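水果

我在斯科比（Skodby）镇上的那家小铺子只干过一个冬天，前后不到四个月，可我到现在还会做分水果的梦。梦里总有一袋没封好，我怎么找也找不着。

先说清楚，铺子不卖真水果。老板叫Hjalti Lykkegaard，六十来岁，瘦高个子，胡子比头发多。他做的是塑料水果的生意，卖给家具店、样板房、幼儿园，还有剧团。铺子的名字叫Juhl，是他太太娘家的姓，太太早就不在了，招牌没换过。我当时刚从普洛维尔（Plolville）搬来，钱包里剩300块，看见玻璃门上贴着“招人，手要稳”，就推门进去了。

“你手稳吗？”他问。

我说还行吧。他递给我一个塑料李子，让我放进袋子里，不许出声。我放了，袋子哗啦一响，他叹了口气，说，明天八点来。

我就这么上班了。

活儿说起来简单得不得了：架子上一筐一筐的香蕉、苹果、李子、橙子，按单子配好，装进透明袋子，贴标签，封口，摆到后面去。可是Hjalti有他的一套规矩，多得吓人！香蕉要先放，弯的那一面朝外；李子颜色深，得夹在亮的东西旁边，不然人家隔着袋子看不见；青苹果和红苹果挨着放，他说这样两个都显得更甜。我说它们是塑料的呀。他看了我一眼，那一眼我记了好几个星期。

“买的人知道是塑料的，”他说，“水果不知道。”

我回家把这句话学给我妹妹听，她在电话那头笑得直咳嗽，说你老板是不是有点那个。我说可能吧，不过他中午管饭，汤还挺好喝的。

过完年，来了一张大单子，Nirix要的。Nirix是海边新开的度假公寓，每个房间的餐桌上都要摆水果，一共161间，每间一袋，还不能都一样。Hjalti高兴坏了，戴上老花镜在纸上画来画去，画到半夜，第二天眼睛红红地宣布：每一袋都要有性格。

我问什么叫性格。

他说，比方说有的人一进门就想吃香蕉，有的人什么都不想吃，只想看见一点红的。你得替他们想到。

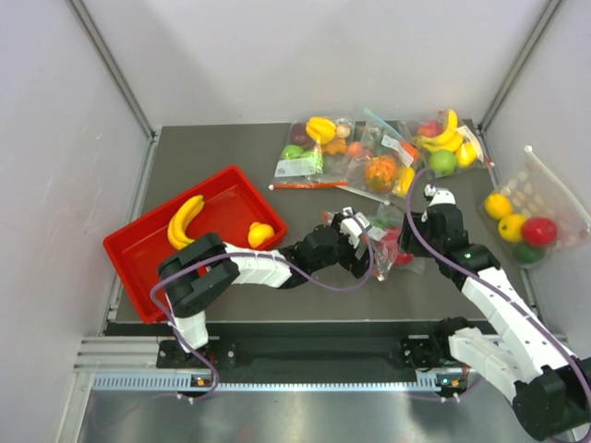
那阵子我满脑子都是这个。走在路上看见邮递员，我就想，这人应该配一袋橙子，再塞个柠檬。看见银行里那个从来不笑的姑娘，我想给她一整袋青苹果。房东太太催我交房租，我站在楼梯口琢磨了半天，觉得她是一串香蕉加一个有点扁的梨，差点说出口。

Hjalti倒是很快就看出我上道了。他不再听袋子响不响，改成坐在窗边喝咖啡，时不时问一句：“这袋是谁？”

我就得编。“这袋是个退休的船长，腿不好，老婆爱说话。”

“那怎么只有一个苹果？”

“另一个老婆吃了。”

他想一想，点点头，让我贴标签。要是他觉得不对，就把袋子整个倒出来，哗啦一下子全滚在桌上，让我重来。有一次我编了个牙医，放了三个李子，他连倒了我两回，说牙医绝对不会要李子，李子染牙。我气得晚饭都没吃好。塑料李子染什么牙！可是第二天早上我还是把李子换成了梨，而且不得不承认，那一袋看着确实顺眼多了。

做到大概100袋的时候，我卡住了。

真的是卡住了，一个人也想不出来。邮递员用过了，银行姑娘用过了，我妹妹用过了，连小学时候那个总抢我橡皮的男生都用过了（他是一个凹凸不平的橙子，别的什么都没有，活该）。我坐在那儿，手里捏着一个空袋子，觉得全世界的人都已经装完了。

Hjalti端着咖啡走过来，看了看我，又看了看空袋子。

“装我太太吧，”他说。

他从来没跟我提过她，除了招牌那回事。我一下子不知道手往哪儿放，只好问她喜欢什么。

“她不爱吃水果。”他坐下来，拿起一个苹果在袖子上擦，擦了很久，塑料都擦出静电来了，毛衣上的绒毛粘了一圈。“她爱看别人吃。家里来客人，她就端一盘出来，自己一口不动，坐在旁边看着，看人家嘴角流汁，高兴得很。后来她病了，闻不得水果味，一点都不行。我就去找了几个假的，摆在盘子里，给她看。”

我没说话。外面有辆卡车过去，玻璃门跟着嗡嗡地响。

“那几个假的做得可难看了，”他说，“苹果像个灯泡。她还说好看。我就想，总得有人做得好看一点吧。”

他把擦好的苹果递给我。我把它放进袋子里，放得特别慢，这回真的一点声音都没有。然后我伸手去拿香蕉，他摇头。我去拿李子，他也摇头。

“就这一个，”他说，“封上。”

那一袋我贴标签的时候贴歪了，手不争气。他没让我重来。

后面的就顺了，也不知道怎么回事，人又一个接一个地冒出来了：火车上借我围巾的老太太，卖鱼的两兄弟，我外婆，外婆的仇人。三月里下最后一场雪的那天，我们把箱子搬上车，Nirix来的司机是个圆脸的小伙子，一边搬一边问，这么轻，里头是什么呀？

“人，”Hjalti说。

小伙子哈哈大笑，以为他听错了。

车开走以后，Hjalti把门锁了，带我去吃了一顿炸鱼，还给我倒了一小杯很难喝的酒。他说春天单子少，养不起两个人，我说我知道。其实我妹妹那边已经给我找了份工，在旅行社接电话，比这儿挣得多，可我一直没好意思开口。我们俩谁也没再提这事，把鱼吃完了。

去年夏天我出差，正好路过海边，就自己掏钱在那家公寓住了一晚，贵得要命。房间不大，窗户朝着停车场。餐桌上摆了个白盘子，盘子里的水果已经从袋子里拿出来了：一串香蕉，一个青苹果，一个梨。我盯着看了好一会儿，想不起来这是谁。也许是那个牙医。

我去前台问，别的房间里有没有哪间只摆一个苹果的。值班的女孩翻了翻本子，说有一间，客人老打电话来问，是不是前面的人把水果拿走了，怎么就剩一个。

“那你们怎么说？”

“我们说没有，就是这样配的。”她有点不好意思，“要不要给您换那间？今晚空着。”

我说好啊，然后上楼去拿箱子。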